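Reading time: 7 minutes

Staged garment folding (Enddale method)

Staged garment folding, often called the Enddale method, is a way of training a pair of robot arms to flatten and fold clothing. It is a form of imitation learning in which one long task is cut into short stages, and each stage is learned from human demonstrations with its own start and end condition. The method was developed at the Enddale laboratory on a two-arm bench called Witum, and most of the published results concern short-sleeved T-shirts.

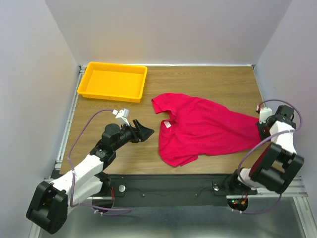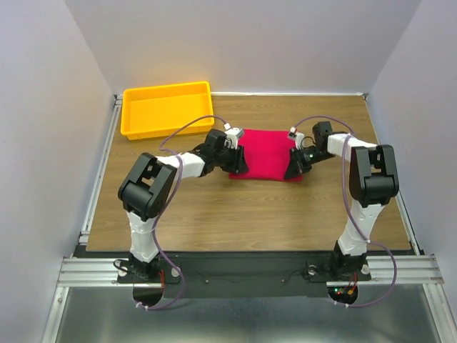
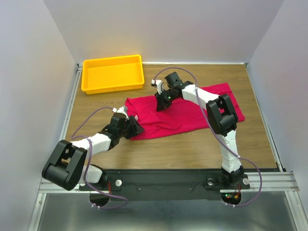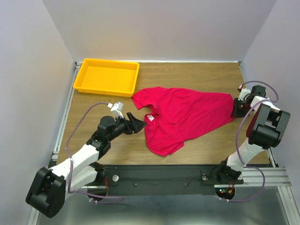

Two-arm folding bench with red cloth and yellow tray.

Background

Cloth is hard for robots to handle. A rigid part has a position and an orientation, and once these are known the robot can plan a grasp. A shirt has no fixed shape. It can lie in a very large number of ways, many of which hide the parts the robot needs to find, such as the hem or the end of a sleeve. Pulling on one corner also moves the rest of the fabric in ways that are slow to work out by physical simulation.

Earlier systems often hung the garment in the air from one gripper and regrasped it until a known pair of points was found. This works, but it takes a long time and needs arms with a wide reach. Later work moved to the tabletop and to learning from demonstration. In that approach a person steers the arms through the task many times, and a neural network is trained to produce the same kind of movement from camera images.

Training one network on the whole task proved unreliable for clothing. Small errors early in a run left the shirt in a state that had never come up in the demonstrations, and the arms would then repeat the same movement or stop. The Enddale method was proposed as an answer to this problem.

Stages

The method divides the task into four stages.

Spread. The garment starts crumpled on the table. The arms find a piece of hem or sleeve and pull it outwards. One arm usually holds the fabric while the other moves into position. The stage ends when enough of the outline can be seen from the fixed camera.

Align. The flattened garment is turned and shifted so that its long side lies across the bench. Most of the movements are short pushes and pulls with the gripper tips resting on the cloth.

Fold. Both grippers take an edge and carry it over. For a T-shirt this is done along the length first and then across it. The two arms work close together here, and a large share of all collisions happen in this stage.

Deliver. The folded pad is pinched from both sides and placed in a tray at the back of the table. If the pad comes open on the way, the system returns to the align stage.

A separate small network, called the stage judge, looks at the current images and decides which stage applies. It can move backwards as well as forwards. A run that goes wrong in the fold stage is therefore sent back to spread or align and does not have to be stopped by hand.

Equipment

The Witum bench consists of a rectangular table inside a three-sided enclosure with plain pale walls. Two arms are mounted at the front, one at each end, and reach in over the table. Each arm ends in a two-finger gripper and has a camera mounted at the wrist. A further camera is fixed in place and takes in the whole work surface.

The plain walls were chosen after tests in an open room, where people walking past affected the stage judge. Lighting is kept even for the same reason. The surface of the table has a visible grain, and the authors report that this did no harm. A later version of the bench with a plain white surface gave worse results with white garments, whose edges the network could not find.

Cable routing is described in some detail in the original report. The wrist cables must be long enough to let the arm turn fully, but a cable that is too slack can drag over the cloth and move it. Loops are left at the wrist, and the cables are then brought down along the arm to the base. Users who build a copy of the bench are advised to check the loops with the arms crossed over the middle of the table, as this is the position in which they are most likely to catch.

Data collection

The demonstrations were recorded by operators steering the two arms with a matching pair of hand-held leader arms. The first data set held 3000 demonstrations. Each covers a single stage, which makes the recordings short and allows an operator to repeat a difficult stage many times without doing the rest of the task.

Operators were told to start from untidy states on purpose. For the spread stage the garment was picked up and dropped before each recording. For the align and fold stages it was often left with a turned corner, an open crease or one sleeve trapped underneath. These awkward starts are described in the report as the most useful part of the data. A model trained only on tidy starts did well when each stage was tested alone and badly when the stages were run in order.

A further 200 recordings show recovery. In these the operator was handed a failed run at the point where it had stopped and asked to continue. Recovery recordings were given extra weight in training.

Training

Each stage uses a network of the same design. It takes in the images from all cameras together with the joint positions of both arms, and gives out a short sequence of joint targets. The sequence is carried out in part before a new one is requested. Shorter sequences made the arms hesitate, while longer ones made them slow to react when the fabric slipped.

The stage judge is trained separately on still images taken from the same recordings. Labelling was simple for most images, as the stage was already known from the recording. The hard cases were those near the boundary between spread and align. These were labelled by 2 operators, and images on which they disagreed were left out.

Both arms are controlled by a single network in each stage. A version with one network per arm was tried and dropped. It was quicker to train, but the arms often pulled the cloth at different moments, and the fold came out crooked.

Results

Results are given with the Kramer score, a rating made by people who look at the finished fold from above. It covers how straight the edges are, whether the sleeves are hidden, and whether the pad stays closed when lifted. A fold with a score of 9 or more out of 12 is counted as acceptable.

On T-shirts seen in training, the staged method reached an acceptable fold in most runs and clearly beat a single network trained on the same data. The gap was widest on runs that began from a tight heap. When the shirt was already close to flat, the two approaches were hard to tell apart.

On garments not seen in training the outcome was mixed. Shirts of a new colour or size were handled with little loss. Shirts with a large print were more often misread in the align stage, where the edge of the print was sometimes taken for a hem. Long sleeves were outside the reach of the method in its first form. The arms could spread the body of the garment but left the sleeves twisted.

Thin, slippery fabric remains a weak point. The grippers have no sense of touch, and the network has to judge from the images whether it is holding one layer or two. Picking up two layers by mistake is the most common cause of failure in the fold stage.

Later work

A version known as Bornix adds touch sensors to the finger pads and uses them to check the number of layers after each grasp. It was first shown in April of the year after the original report. Bornix reduces double grasps but is slower, as each grasp has to be checked before the arms go on. It keeps the four stages unchanged.

Other groups have used the same division into stages for towels and pillowcases. Towels need no align stage of their own and can be handled with three. Pillowcases are usually treated as towels, although the open end tends to gape during the second fold.

Criticism

The main objection is that the stages are chosen by hand. A new kind of garment may need a different division, and the method gives no rule for finding one. Supporters reply that the choice takes little time compared with recording the data. A second objection concerns the Kramer score, which depends on human raters and is hard to compare between laboratories. Some later papers report the area of the folded pad alongside it.

The time taken for each run was not included in the first report. It was added in a revised version, where the spread stage is shown to take longer than the other three together.

Related articles
Bimanual manipulation
Bornix
Cloth simulation
Imitation learning
Kramer score
Leader arm
Witum bench

Contact the editors | Copyright and reuse | Back to top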